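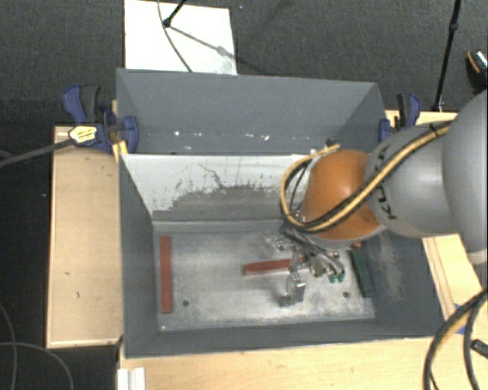
About Trungate Language School

22 January 2018
By Haruna Takeda

Trungate is a small school for adults who want to speak better English at work and in daily life. We opened in April with one classroom and one evening course. Today we have 157 students, and most of them live or work close enough to come on foot or by bus.

I started the school together with Jin-sol Byun. We both learned English as adults, so we know well the feeling of having a sentence ready in the head when the conversation is already at another subject. I came to English through office work, writing letters for an import company. Jin-sol came to it by studying at night after her shifts at a hotel reception. We met as students in the same course, we did our homework together, and after some years we began to teach.

How we teach

Our groups have at most 8 students. A lesson takes 2 hours with a short break in the middle, and in the break there is tea. We begin each lesson with speaking, also in the beginner groups. Grammar comes later in the lesson, when the students have already met the problem by themselves and want to know the answer.

We do not use one single textbook. For the lower levels we prepare our own booklets, and for the higher levels the teacher brings texts which the group has asked for. Last autumn one group read rental contracts for three weeks. Another group wanted to practice telephone calls with the dentist, the bank and the school of their children. These were some of the best lessons of the year, and the telephone lessons are now a part of the regular program.

Homework is given every week and it is always corrected by hand. If you could not do it, please come to class anyway.

Courses

The evening course is for general English and has four levels. The morning course is slower and is liked by parents and by people who work late. We also have a writing course for e-mails, reports and job applications, taught by Jin-sol. It is open to students from the third level.

For companies, we come to the workplace. Our first company client was Cloko, where we still teach a group before the working day begins, and later Ebihara joined with a group for its office and warehouse staff. In company courses we use the words that people need there, so we ask for a visit before the first lesson to listen and take notes.

Before you join

Every new student has a talk with one of us. It is not an exam and you do not need to prepare anything. We talk for a while, you write a short text about yourself, and then we suggest a level. If the level feels wrong after the first lessons, you can change the group without paying again.

You can start in any week when there is a free chair in your group. Fees are paid by the month. Students who must stop for reasons of health or work can keep their remaining lessons for later.

Our office is on the second floor, over the bakery, and the door is open one hour before the evening lessons. You are welcome to come up, ask questions and sit in on a class.

Last updated by Jin-sol Byun
2 comments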